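# Shape blocks and a board to put them on

Project report, 18 August 2018
Group: Rukhsana Minhas, Sohail Mengal, Iñaki Prieto

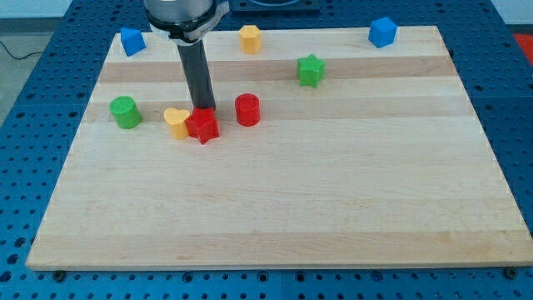 Sobia Ghumman read our first draft and asked why we had bothered with a heart when a square would have been easier to make and easier to measure. Her comment is fair and we have tried to answer it in section 2.

## 1. What we set out to do

The task was to design a small set of blocks in different shapes and colours, with a flat board they could stand on. The set had to be usable for sorting by colour, sorting by shape, and both together. It also had to be simple enough that another group could make more blocks from our drawings without asking us anything.

We started in May. Iñaki did most of the drawing, Sohail looked after the board and Rukhsana kept the record and wrote most of this report. Chiyo Kubo lent us the older Momitz set from the store cupboard so we could see how somebody else had done it. The Momitz blocks are flat tiles and we wanted blocks that stand up by themselves, so in the end we took very little from it apart from the idea of strong plain colours.

## 2. The shapes

The shapes we talk about most in this report are the cylinder, the star and the heart.

The cylinder was drawn first. It is short, has a flat top and looks the same from every side, and we treated it as the plain shape that the others would be compared with. We made it in more than one colour. If a red cylinder is next to a red star, a person sorting by colour puts them together. A person sorting by shape puts the red cylinder with the green one. This pair of choices is the main use of the set.

The star has five points. Iñaki's first drawing had long thin points and Sohail thought they would snap, so the second drawing has a thicker body. The star is the hardest block to line up neatly. It can be turned a little and still look right, and two people asked to set it "straight" will often set it differently. We left this as it was.

The heart is the shape Sobia asked about. We kept it for two reasons. It has only one line of symmetry, so it is possible to say which way round it is facing. A square would have told us less about that. It is also easy to name, and everyone we asked used the same word for it. The star was nearly as good. The cylinder was called a drum, a tin, a round one and a cork.

The sides of the blocks are not smooth. We thought about sanding them and decided against it. Rough sides give a bit of grip, and the flat tops are what people look at when sorting.

## 3. The board

The board is a light wood, made up of strips in two slightly different tones that run along its length. Sohail chose it from the offcuts at Grustimwood. His first choice was darker and the green blocks did not show up well against it. On the pale board all the colours are easy to tell apart, although yellow is the weakest and we would use a deeper yellow another time.

We worked on the blue table with the grid of holes. The board is rectangular and was easy to line up by eye against the rows.

The pattern of the strips was a mixed blessing. It gave people something to line the blocks up with even when we had not asked them to. In the trials where we wanted a loose scatter, we often got a row. A plain board would avoid this, and Rukhsana would like to repeat the scatter trials on one.

## 4. Trials

We ran 40 trials, split between colour sorting, shape sorting and free arrangement. Each began with the blocks laid out from a layout card. Whoever was sorting did not see the card.

Colour sorting gave no trouble. Shape sorting was slower, mainly where the star and the heart were close together and one had to be moved to get hold of the other. We wrote on the cards that neighbouring blocks should have a finger's width between them, then broke this rule on purpose in 9 of the trials to see what difference it made. Sorting took longer in most of those, and twice a block was knocked over.

Free arrangement was the least useful part. Our instructions were too vague and the results cannot be compared properly. We have kept the notes but drawn nothing from them.

## 5. What we would change

- Use a deeper yellow.
- Add one more shape that has a clear front and back.
- Try a board with no visible strips.
- Write better instructions for free arrangement, or leave it out.
- Print the layout cards larger. Chiyo had to hold hers up to the window.

The drawings are in the Hernum folder under number 1508, with the layout cards and the trial sheets. The second star drawing is the one to use. The first is still in there and should be ignored.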